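Tallberg opens its doors, and its restrooms, for a look at how robots learn to clean

By Sumaiya Roy

Anyone who came to the Tallberg building in May expecting a shiny humanoid waving from a stage may have been a little surprised, because the room that drew the longest line was the one with the toilets in it. The open day, put on by the automation firm Ronex together with its neighbors at Zilari, gave families, students and a good many retired plumbers (they found each other very quickly!) the chance to see how household chores are being recorded, one movement at a time, so that machines can someday take them on. 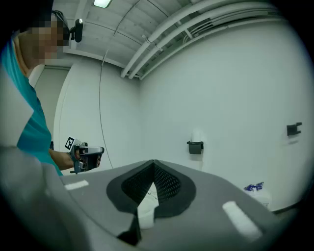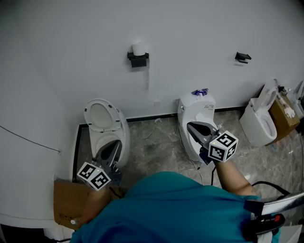
Practicing among the toilets with hand-held grippers

What visitors saw was a person doing the work, and it took a moment for some of us to understand that this was the point. The grippers are held in the hands, the patterned markers on them let the software follow where each one goes, and the recordings become lessons for a robot later on. "People ask me where the robot is, and I tell them it's still at school," said Jamila Jayasinghe, who led the morning tours and must have answered that question more often than any other, always kindly.

The toilets are different models on purpose, she explained, since no two bathrooms in town are alike, and a robot that has only met one kind of bowl will be at a loss in front of the next. Ronex hopes to have 2,000 recordings of bathroom tasks by the end of the project, and it passed the 1,000 mark this spring, to the great pride of everyone on the team.

A full house until closing

By the time the doors closed, 456 people had signed the guest book, well over what the organizers had planned for, and the coffee had run out twice. Children were allowed to try a spare pair of grippers on sponges and paper cups in the lobby, where Tahsin Mridha from Zilari patiently picked up whatever landed on the carpet.

Rahel Wallner, who came with her two grandsons, said she had cleaned offices for most of her working life and was glad to see somebody paying such close attention to how the job is done. "I'd have a few things to teach it about corners," she added.

The next visit is planned for the fall, at the Khondokar workshop across the yard, where the subject will be kitchens. Places are free, but groups should sign up at the Tallberg front desk, open until 3 p.m.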